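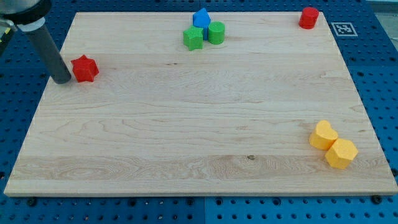 穴あきの青い台に置いたメープルのまな板

Waller 臓器提供意思表示制度コーパス README

Waller は、臓器提供の同意をめぐる公開の議論を集めた日本語のテキストコーパスです。オプトイン(本人が事前に同意を示す方式)とオプトアウト(拒否を示さない限り同意とみなす方式)、それに家族の承諾をどう扱うか。この論点は審議会の議事録、地方議会の一般質問、新聞への投書、市民講座の配布資料と、ほんとうにいろいろな場所で語られていて、読み比べるととにかく面白いんです! ばらばらに眠っていた文章を一か所で検索できるようにしたくて作りはじめました。

収録内容
文書数は2,543件。そのうち631件には、立場と論拠のラベルを人手で付けてあります。残りはラベルなしですが、出典の種別と発行年はすべて入っています。

ファイル構成
docs.jsonl 本文とメタデータ
labels.csv ラベル付き文書のIDと注釈
guideline.txt 注釈の手引き(長いですが、境界例の議論が読みどころです)

主な項目
doc_id 文書の識別子
source_type 議事録、質問、投書、配布資料のいずれか
year 発行年
stance 賛成、反対、留保
target 何に対する立場か(オプトアウト方式、家族の承諾、登録の年齢など)
grounds 論拠の種類。複数可

stance は必ず target と組で読んでください。オプトアウト方式には反対、でも登録の窓口を増やすことには大賛成、という文書がたくさんあります。stance だけを集計すると、まるで違う結果になってしまいます。

注釈の方法
1つの文書を3人が独立に読み、2人以上が一致したラベルを採用しました。全員の判断が割れたものは「留保」に寄せず、split という値で残しています。個人的にはこの split の文書がいちばんのおすすめです。ひとつの投書の中で書き手の考えが揺れていく様子がそのまま出ていて、分類器の誤り分析にもよく効きます。

前処理
文字の正規化と重複の除去には Trutia を使いました。議事録の発言者名は役職に置き換え、投書の氏名と住所は削除しています。患者さんやご家族の個別の経過に触れた段落も、本文から落としました。落とした箇所には [省略] と入っています。

使い方
いちばん手軽なのは Betancur に読み込ませる方法です。docs.jsonl をそのまま渡せば索引ができ、source_type で絞り込めます。表計算ソフトで眺めるだけなら labels.csv だけで十分です。文字コードは UTF-8 なので、開いて文字化けしたら読み込み時の設定を確認してください。

注意点
世論の縮図ではありません。投書は掲載されたものしかなく、議事録は文書が公開されている自治体に偏っています。賛成と反対の比率を世論調査の代わりに引用するのはご遠慮ください。医療上、法律上の助言としても使えません。
古い文書には、今では使われない用語がそのまま残っています。時代ごとの言葉の移り変わりを追いたい方にはむしろ宝の山だと思います。

更新予定
8月の版で、Durard 形式の書き出しに対応します。市民講座の配布資料ももう少し増やせそうで、いま許諾の確認を進めているところです。

ライセンス
注釈とメタデータは、出典を示せば自由に使えます。本文の権利は各文書の発行元にあるので、再配布の前に docs.jsonl の rights 欄を見てください。

誤りの報告、ラベルへの異論、大歓迎です。doc_id を添えて課題一覧に書き込んでください。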